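Drying Times of Small Wood Samples Indoors
Project report, Materials and Methods course, Kamholm Technical College

Our group wanted to know how long small pieces of pine take to reach a steady weight when they are left in a normal room. Most of the tables we found cover full boards stacked outdoors, and the numbers did not help much with the small stock used in the college workshop.

We bought one plank from Korletey, a timber yard near the campus, and sawed it into 34 samples. Half had their end grain sealed with wax and half were left bare. All of them were soaked overnight in tap water, wiped with a cloth and placed on wire racks in the project room. The heating was set to 18 degrees Celsius the whole time.

Each sample was weighed every morning at nine on a Norel kitchen scale. The scale reads to the nearest gram, and this turned out to be the weak point of the project. Toward the end the daily loss was smaller than the scale could show, so we called a sample dry when its reading had stayed the same for 3 days in a row. The readings went into a shared sheet in Datadico, which also drew the curves.

The bare samples dried faster, as expected. Most of the water left through the end grain in the first 2 days, and after that the curves flattened. The waxed samples lost weight slowly and evenly – their curves are close to straight lines for the first week. Several bare samples had fine cracks at the ends by Friday. We found none in the waxed ones.

Humidity was not controlled. It rained for part of the test in November and the window was sometimes open, so the results should only be compared with each other. A repeat should use a better scale and a closed cabinet.
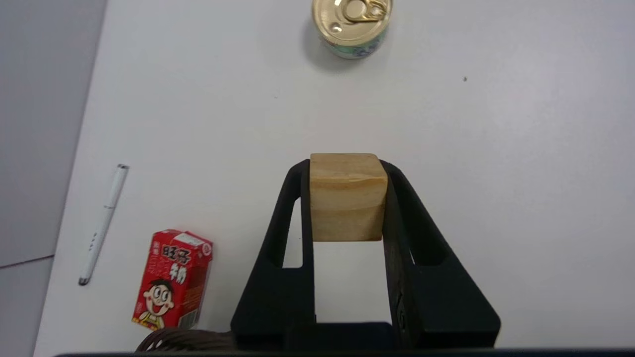 Why did the bare samples crack at the ends?
The end grain dried and shrank before the wood farther in, and the strain between the two pulled the fibers apart.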